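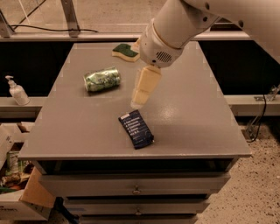
VELPORT, November

Justevis Break Room Waste Station, Model 623

The Justevis 623 is a freestanding waste and recycling station for offices, schools and clinics. It holds two removable bins behind a single front door, one for cans and bottles and one for general trash. Each bin has a capacity of 30 liters and lifts out from the front for emptying.

The door closes on a damped hinge and can be ordered with a left or right opening. Labels for both bins are supplied in English and Spanish. Replacement labels may be requested at no charge during the warranty period.

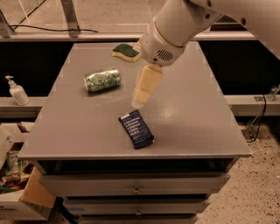
Gray painted top on a cabinet with drawers.

Placement and Care

The station should stand on a level floor and be fixed to the wall with the bracket provided. Clean outer surfaces with a soft cloth and mild soap. Do not use scouring pads or solvent cleaners. Bins may be washed by hand in warm water.

Ordering

The 623 is sold singly and in quantity. Orders of 200 units or more are handled by Casimiro Salcedo in Contract Sales, and delivery dates are confirmed in writing. Spare bins, hinges and wall brackets are stocked at the Velport warehouse. Questions about installation should be directed to Gunhild Hallgrímsson, Customer Service, with the serial number printed inside the door.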